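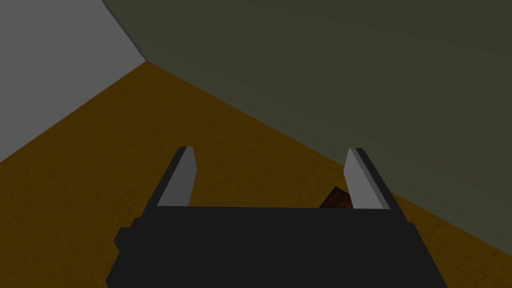 Figure 3. Rendered view with a brown floor, a light gray wall (left) and a dark olive-green wall (right).

4. Wall color and repainting in rented homes

4.1 Who chooses the color

In both towns the landlord sets the wall color at the start of a tenancy. In Durnosness this is written into the lease. Tenants may repaint with permission, and the walls must go back to the original color before the keys are returned. In Atolberg the lease says nothing about paint, and practice varies from one building to the next. Some building managers told us that any color was fine. Others charged a repainting fee no matter what state the walls were in.

We mailed the survey to 192 households and received 141 usable replies. Replies from Durnosness came in faster, which we put down to the tenants' newsletter there carrying a notice about the study in April. The wording of the questions was the same in both towns, except that the Durnosness form used "lease manager" where the Atolberg form used "landlord."

Most tenants in both towns were living with the color they found when they moved in. The common reasons given were cost, the trouble of moving furniture, and not expecting to stay. Doubt over permission came up much more often in Atolberg, where there was no written rule. Several tenants there wrote that they had never asked. One reply reads, "I figured if I asked, the answer would be no, and then I couldn't say I didn't know."

4.2 Light and dark walls

The survey asked tenants to name the wall color in the main room and say whether they would pick it again. Answers were free text, and we sorted them into light neutrals, dark neutrals, light colors, and dark colors. Two coders did this separately. They disagreed mainly over greens and browns. "Olive" was placed with dark neutrals by one coder and with dark colors by the other, and after discussion we kept it with dark colors. The contrast between a pale gray and a deep olive of this general kind can be seen in Figure 3.

Tenants with light neutral walls were the least likely to have an opinion. Many left the second part of the question blank or wrote "fine." Tenants with dark colors had stronger views in both directions, and they wrote more. Those who liked a dark wall tended to have painted it themselves. Those who disliked one had nearly always inherited it. We can't separate the effect of the color from the effect of having chosen it, and the survey was not built to do so.

Complaints about dark walls were mostly about winter. Tenants in north-facing units said they turned on lamps earlier in the day. Scuffs were mentioned too. A chalky mark from a chair back shows up on a dark matte wall, and wiping it can leave a shiny patch that looks worse than the mark. Tenants with light walls complained about fingerprints near switches and gray streaks above radiators.

4.3 The Naidu buildings

The Naidu buildings in Atolberg need separate treatment. They were repainted throughout before our survey, and tenants were offered a short list of colors from the Prametti range. A tenant who did not return the form got light gray. This gave us a group in which some people had picked their color and others had received a default, with the same paint and the same painting crew.

We interviewed 29 tenants from these buildings. Interviews were held in the laundry room or at the tenant's door, whichever they preferred, and most were short. Tenants who had returned the form could usually name their color, sometimes by the name on the card. Tenants who got the default often called it white. When we asked whether they would have chosen something else, a good number said they did not remember getting a form at all.

Satisfaction was higher among those who had chosen. The gap was smaller than we expected from the Durnosness replies, where choosing a color also meant buying the paint and doing the work. It may be that the work matters as much as the choice. It may also be that a short list is too short. Two people told us that they had wanted yellow and that there was no yellow on the card.

4.4 Accent walls

Painting a single wall was the most common change made by tenants themselves. It needs less paint and is easier to undo at the end of a lease. In Durnosness, lease managers said they approved these requests without much thought but often turned down requests for a whole room. The wall chosen was usually the one behind the sofa or bed. Window walls were avoided, and tenants who gave a reason said it was hard to paint neatly around the trim.

Undoing an accent wall was harder than many had planned for. Dark green and dark red took several coats to cover, and the edge where two colors met at a corner was a regular source of deductions from deposits. A lease manager showed us three invoices for corner touch-ups from the same stairwell. We return to deposits in Section 5.

29 shares | 3 comments

Comments

In my building the fee for repainting is charged even if you leave the walls exactly as they were. Would be good to see this in Section 5.

Did you ask about primer? Covering dark green without a tinted primer is a waste of a weekend. I suspect that explains some of the "several coats" answers.

I would have put olive with the neutrals.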